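The Dasia leak alarm has one base unit and up to eight floor sensors. Section 2 covers choosing locations. Read it first if you have not yet decided where the sensors will go, as moving one later means repeating steps 14 through 20.

## 3. Setting Up the Base Unit and Sensors

Allow an hour for a house with four sensors. You need a small Phillips screwdriver, a pencil, a soft cloth, and a shallow dish of tap water. 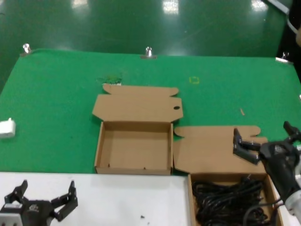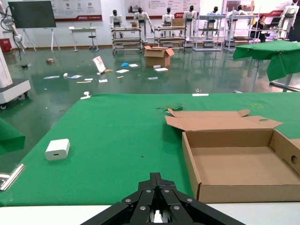 The base unit and the sensors have to be paired within a few feet of each other, so do all of section 3.1 and 3.2 in one room and carry the sensors to their places afterward. A kitchen or dining table is fine. Cover it with a cloth if the top scratches easily, and clear enough space to lay out every sensor in a row. Empty the carton completely and keep it open beside you with the lid folded flat behind it, the way the brown box is set up in both pictures, then use it to hold battery tabs and screws as they come off. Save the carton when you are done. The warranty desk at Polton accepts returns only in a box with a lid that closes.

**Caution:** The metal feet on the bottom of each sensor are the contacts that detect water. Do not set a sensor down on foil, a steel counter, or a wet drainboard. The alarm will sound as soon as the battery is connected.

### 3.1 Base unit

1. Turn the base unit face down on the cloth and slide the rear cover toward the arrow until it clicks.
2. Lift the cover off. The battery bay is on the left and the power socket is on the right.
3. Insert the backup battery with the label facing you. It fits only one way. If it stands up above the edge of the bay, take it out and turn it around.
4. Push the small plug of the power cord into the socket, and lead the cord through the notch at the bottom. The cover will not close over a cord that is outside the notch.
5. Replace the cover and turn the unit face up.
6. Plug the adapter into a wall outlet. Use an outlet that is not controlled by a light switch.
7. Wait for the front light to go from amber to steady green. It can take up to 60 seconds. Do not press any button during this time.

If the light stays amber, the backup battery is not seated. Unplug the adapter, open the cover, and go back to step 3. If there is no light of any kind, try a lamp in the same outlet before you call us.

**Note:** Units made before September have a blue front light in place of the green one. Everything else works the same way.

### 3.2 Pairing the sensors

Pair the sensors one at a time. If you pull the tabs from all of them at once, the base unit will accept them in whatever order it hears them and the numbers will not match your plan.

8. Write a number on the paper label of each sensor, starting with 1. Pencil is better than ink here, as the label may need changing.
9. Press and hold **ADD** on the base unit until you hear two short tones.
10. Pull the clear plastic tab out of sensor 1. The sensor will blink red.
11. Within 18 seconds, press the round button on top of the sensor. The base unit gives one long tone and the display shows **1**.
12. Repeat steps 9 through 11 for each of the others.
13. Press **DONE**. The display shows the total number of sensors. Check it against the number you have on the table.

When the total is too low, press **LIST** and step through with the arrow button to see which one is missing. Pair the missing sensor again from step 9. It takes the lowest free number – if you skipped 2, the next sensor you add becomes 2, whatever is written on its label.

Sensors bought separately under the Lauritsen name use the same radio and will pair normally. They have a square button in place of the round one, and their batteries are not covered by the Dasia warranty.

**To remove a sensor:** Press **LIST**, move to its number, and hold **CLEAR** until the number goes out. Take the battery out of the removed sensor before you put it away. A sensor with a battery in it goes on searching for a base unit and will be flat by the time you want it.

### 3.3 Placing the sensors

14. Wipe the floor where each sensor will stand. Dust under the feet slows down the alarm, and soap residue can set it off.
15. Set the sensor flat with all four feet touching. On tile, keep it off the grout lines. On a sloped basement floor, put it on the low side of whatever you are watching.
16. Leave a gap the width of two fingers between the sensor and the wall.
17. Where a sensor could be kicked or pushed by a broom, use the bracket. Screw the bracket to the baseboard with the two screws supplied, then snap the sensor in from above. The feet must still reach the floor.

Suggested positions:

| Location | Where to put the sensor |
|---|---|
| Water heater | Outside the drain pan, on the valve side |
| Washing machine | Behind the machine, below the hoses |
| Kitchen sink | At the back of the cabinet, clear of bottles |
| Toilet | Next to the supply valve |
| Sump | On the floor at the rim of the pit |

A sensor *inside* the drain pan of a water heater will also work, but some heaters drip a little in normal use and you will be called out for nothing. We suggest the floor.

**Caution:** Do not place a sensor where the temperature goes above 116°F. This rules out the top of a boiler and most attics in summer. High heat will not set off the alarm, but it damages the battery, and a leaking battery will ruin the sensor.

The cold limit depends on the battery. The one supplied is rated for heated rooms, and we recommend a spot that stays at 58°F or warmer. For a crawl space or an unheated garage, order the cold-weather battery. It is the same size and drops in without tools.

### 3.4 Testing

Test every sensor where it stands. A sensor that paired well on the table can be out of range behind a furnace or under a cast-iron tub.

18. Ask someone to stay near the base unit, or leave the doors open so that you can hear it.
19. Dip two fingers in the dish of water and wet the floor under one edge of the sensor, enough to touch two of the feet. The sensor should chirp and the base unit should sound.
20. Check that the display shows the right number. Press **QUIET**, dry the floor and the feet with the soft cloth, and go on to the next sensor.

If the sensor chirps but the base unit is silent, the signal is not getting through. Move the base unit first. Raising it from a low shelf to the top of a cabinet is often all that is needed. If that makes no difference, turn the sensor a quarter turn and test again. Metal ductwork between the two is the usual trouble in older houses, and the range extender (sold separately) is made for it.

If neither makes a sound, wet the feet again with a little more water. Very soft or filtered water conducts poorly and a single drop may not be enough.

**Note:** The base unit keeps the last sensor number on the display for one hour after you press **QUIET**. A new alarm from another sensor replaces it.

### 3.5 Mounting the base unit

The base unit can stand on a shelf or hang on a wall. For a wall, hold the paper template level at eye height and mark the two holes in pencil. Drill into a stud if you can. In drywall alone, use the plastic anchors. Leave the screw heads standing out far enough to slip a coin behind them, then hang the unit and pull down gently until it seats.

Keep it out of direct sun, and do not put it behind a television. Leave the cord hanging with a little slack. A cord pulled tight will work its way out of the socket, and the backup battery runs for three days before the unit goes silent.

### 3.6 Filling in the record card

The card is the stiff sheet at the back of this guide. Write down the number and location of each sensor, the month you installed the batteries, and the name of whoever should be called when the house is empty. Tape the card next to the base unit or inside the nearest cabinet door.

Also write where the main water shutoff is and which way it turns. A house sitter who hears the alarm at night will need that before anything else. If the valve is stiff, have it looked at now.

### 3.7 Getting help with setup

Setup questions are answered at the Grisville office from 8 a.m. to 5 p.m. Ask for Solange Lecomte if your question is about range or about a building with more than one floor below ground. For missing parts or a damaged base unit, write to Joni Leinonen in the parts department and include the serial number from inside the rear cover. We cannot look up a serial number from a name or an address.

Monthly checks and battery changes are in section 4.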